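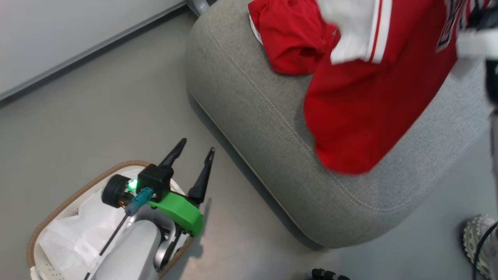

Sekach: garment handling from a head camera

Sekach is the perception and planning layer used on the Primlow two-arm platform for picking up, spreading and folding clothes on soft furniture. It reads the head camera and both wrist encoders, and sends grasp targets to the arm controller. It does not do low-level control. For that, install the Hamard driver first and check that both arms answer before going further.

Status

Working: garment mask, edge candidates, single-arm grasp.
Partly working: two-arm hold, basket drop.
Not started: socks, anything with a zip.

Install

Python 3 and a recent C++ compiler are needed. Clone the repository, run make deps, then make all. The build takes a few minutes on the robot's own computer. If the build stops at the camera module, the driver headers are missing from the include path.

Running

1. Start the driver with hamard up.
2. Start the camera node with sekach camera.
3. Run sekach calibrate if the head mount has been moved.
4. Run sekach plan --dry and look at the overlay.
5. Drop the --dry flag to let the arms move.

Step 4 writes the mask, the chosen grasp points and the planned fingertip paths to out/overlay. Keep clear of both arms during step 5. The stop key is the space bar and it works only when the terminal has focus.

How it works

The mask stage separates cloth from whatever it is lying on. A red jersey over a grey ottoman is an easy case by colour, but white trim and printed lettering tend to split the mask into pieces. The merge step joins pieces that share a border and have similar depth. Set merge_gap higher for shirts with large numbers or stripes.

The edge stage looks for places where a fingertip can get under the cloth. Folded and bunched areas give many false edges, so each candidate is scored against depth as well as colour. The top 18 are passed to the planner.

The planner picks one candidate per arm. It treats the basket rim, the furniture and the other arm as obstacles. Cables are not modelled. Route them along the floor and away from the working area.

Settings

max_candidates: 18
merge_gap: 3 (pixels)
plan_timeout: 1,000 (milliseconds)
rim_margin: 13 (millimetres)

Known problems

- Grey cloth on grey upholstery is often missed. Use depth_only mode.
- A crumpled liner in the basket can be taken for a garment. Mask the basket by hand in zones.yaml.
- Finger length is read from the tool file. After fitting a different bracket, edit the file or grasps will land short.
- Shoes at the side of the view are sometimes given grasp candidates. A filter is on the ngcobo branch and has not been merged.

Contributing

Open an issue before sending a large change. Attach the overlay folder and the settings file to bug reports. Changes to the planner need a dry run log.

Licence

See LICENCE in the top folder. The Ngcobo depth filter has its own terms.

Was this page useful? 13 people said yes · 3 comments
© Sekach project · Contact · Privacy · Back to top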